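Dadwood drops

Dadwood drops are a bitter herbal tincture made from the bark of the dadwood, a small tree that grows on the wet slopes north of Plimbridge. They are taken by mouth, usually in water or weak tea, and are sold as a food supplement. Older labels call them dadwood bitters or simply "the brown drops."

Preparation

The bark is cut in January, when the sap is low, and dried under cover for several weeks. It is then broken into chips and left to soak in grain alcohol. Most makers strain the liquid twice, first through cloth and then through paper. A sweet version made with glycerin is sold to people who avoid alcohol. It is thicker and has a milder taste, and it does not keep as long.

Two other plants are sometimes added. Orange peel covers part of the bitterness, and ginger is used in the winter blend. A blend has to list both on the label.

Varieties

The plain tincture is the most common form. Grokia, the largest brand, sells it in a brown glass bottle with a dropper built into the cap. Tăng is a stronger extract with a deep red color - it is taken in smaller amounts and has a separate dosing chart. Small producers in Plimbridge also sell unlabeled strengths at markets, and these can vary a good deal from one batch to the next.

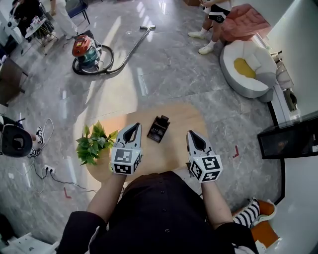
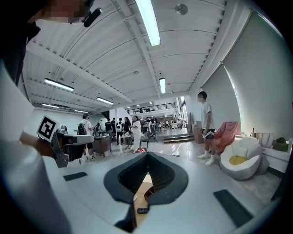
Use

The drops are traditionally taken before meals to bring on an appetite. They have also been promoted for tiredness, poor sleep and low sexual desire. Evidence for these uses is thin. The largest survey of users had 805 replies, and it asked only about habits and taste. A smaller trial of 268 adults compared the plain tincture with a colored placebo and found no clear difference in sleep or energy after eight weeks.

Safety

Reported side effects are mostly mild and include heartburn, dry mouth and loose stools. The alcohol version is not suitable for children, during pregnancy, or for anyone taking medicine that reacts with alcohol. The bark may also add to the effect of blood thinners, so users of those drugs are advised to speak to a doctor or pharmacist first.

Labeling

Under the current Plimbridge labeling rules, in force from Jun 3, 2023, each bottle must show the batch number, the alcohol content and the number of drops in a single serving. The register held 2,334 batches at its last update. Claims to treat or cure an illness are not allowed on the bottle or the box.

See also

Herbal tincture
Bitters
Glycerin extract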